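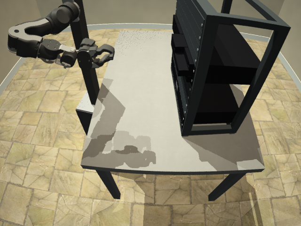 Elmarie Baloyi
Shop lead, Daminlow shared workshop

Speaker notes, 16 slides, talk plus questions

Slide 1. Title. Say hello, say who I am. Mention Zsolt Szűcs, who wrote most of the simulation code and is taking questions with me at the end. Leave the title picture up while people find seats.

Slide 2. What we're building. An arm on a post beside a table, working on an equipment rack that stands on the table. The picture is from the simulator. In it the gripper is open and there's a good stretch of bare tabletop between it and the rack. Every run we do starts with the arm well clear like that. The job is to reach the front of the rack, get hold of a part and pull it straight out.

Slide 3. Why a rack. The workshop has an old one and we're always swapping things in and out of it. It's a dull job and the parts are heavy for one person. I wanted to know if an arm we could afford would manage the light ones.

Slide 4. Why simulate first. We broke a wrist joint in January. I drove it into a rail at full speed because I had typed a height in inches and the code wanted centimeters. The replacement took weeks to come. After that Zsolt set the rule that nothing runs on the real arm until it has run 100 times in the simulator with no contact where we don't want contact.

Slide 5. The model. Point at the rack on the title picture. The frame is thick bars, open on the side, with two big black boxes inside, one over the other. On the front there are panels at the top, and under them the black module that sticks out toward the arm. The module is what gives us trouble. It has a raised block on one end and a recess on the other, and the fingers have to go past it to reach anything lower down. Go back one slide if anyone asks to see the real drawings.

Slide 6. Grindus. That's our name for the planner. It is slow and simple. It picks a path, checks it against the model, and throws it out if any link comes within 40 millimeters of the frame. We started with a smaller margin and it was no good, as our post flexes when the arm is stretched out.

Slide 7. The post. Spend time here. The first one was too thin and the base was too light. Show the bent bracket (it's in my bag, pass it around). The new base is a plain box with ballast in it. If you build one at home, spend your money on the base before the motors.

Slide 8. Shadows. We left them on in the simulator. The arm throws a big shadow across the left of the table and the rack throws another on the right. Our part finder kept marking the edge of a shadow as the edge of the table. Zsolt fixed it by moving the light between runs, 200 lighting setups in all.

Slide 9. Results so far. Table on screen, don't read it out. Reaching works. Gripping works most of the time. Pulling straight is still poor on the lower part of the rack.

Slide 10. Costs. Don't go through line by line. Handout is by the door.

Slides 11 to 15. Spare slides on wiring and the Dilta controller board. Skip unless asked.

Slide 16. Thanks and contacts. Thank Hajdu for the bench time. Files go up on the workshop page after the talk. Questions, Zsolt to come up front.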